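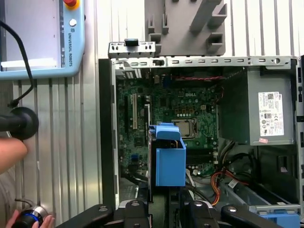 4. Taking out and refitting the blue cooling shroud

Now we get to the fun part! Once the side panel is off and the tower is lying flat, the blue plastic shroud is the piece you'll be handling most, and after a couple of goes you'll have it in and out without thinking. It guides air over the processor, so it has to come out before you can clean or inspect that part of the board, and it has to go back in before the computer is used again.

This section follows on from the side panel steps in section 3. If your tower is still standing up, go back and do those first.

Before you start

Shut the computer down, switch it off at the wall and pull the power cord out of the back. Press the front power button once with the cord out to drain what's left in the system. If the computer has been working hard, give it a good rest before you reach inside (go and make a cuppa).

You'll need:

A clean bench with room to put parts down
A soft brush, 3 cm wide or smaller
A torch or desk lamp
A small tray for screws and bits
An anti-static wrist strap

CAUTION: Leave the metal power supply box closed. There is nothing inside it that you can clean or repair, and it can hold a dangerous charge after the cord is out.

Lifting the shroud out

1. Clip your wrist strap to a bare metal part of the case. The perforated metal rail along the edge is a handy spot.

2. Check for cables lying over the shroud. Move any loose ones gently to the side. Don't tug on them, and don't unplug anything at this stage.

3. Take hold of the shroud by its sides, low down. The angled lip looks like a handle, but it's much happier if you leave it alone.

4. Release any clips holding the shroud. The number and position vary between models, so look before you press. If a clip feels stiff, try it from the other side.

5. Lift straight up, away from the board. Go slowly for the first little bit and watch the small components beside the processor. If the shroud catches, lower it again and look for a clip you've missed.

6. Set it down on the bench with the boxy part facing up, well away from your elbow.

Well done! You've now got a proper view of the square silver socket area and everything packed in beside it. Take a minute to get your bearings. The two white expansion slots make a great landmark when you're working out which way round things go, and so does the DELL lettering near the top centre of the board.

NOTE: Take a photo on your phone now, before you touch anything else. Milagros Calvo, who wrote the first edition of this guide, put this note in every section, and we've kept it in most of them.

Cleaning while you're in there

7. Brush dust away from the processor area with light strokes, working outward. Hold the case steady with your other hand.

8. Wipe the shroud inside and out with a dry cloth. For sticky grime, take it right away from the computer, wash it in lukewarm water and dry it fully before it goes back.

9. Look over the coloured wires below the power supply. They should curl loosely with no sharp bends, and none should be pinched against the metal drive cage.

CAUTION: Don't use a household vacuum cleaner inside the case. The nozzle can build up static, and it's very good at swallowing small screws.

Putting it back

10. Compare the shroud with your photo and turn it the same way round.

11. Lower it straight down over the processor area. Keep the red and black twisted cable near the edge of the board clear of the plastic.

12. Press evenly until each clip is seated. You shouldn't need much force at all.

13. Wiggle the shroud very gently. If it rocks, lift it out and start again from step 10.

14. Check your tray. Any leftover screws need to find a home before the side panel goes on.

If the shroud won't sit flat

Nine times out of ten there's a wire underneath. Lift the shroud, tuck the wire back towards the drive cage and try again. If a clip has snapped, don't glue it or tape it down. Replacement shrouds are kept in the Brondgate parts room, shelf 107, and Ezequiel Cordero can help you match one to your model.

Carry on to section 5, Refitting the side panel.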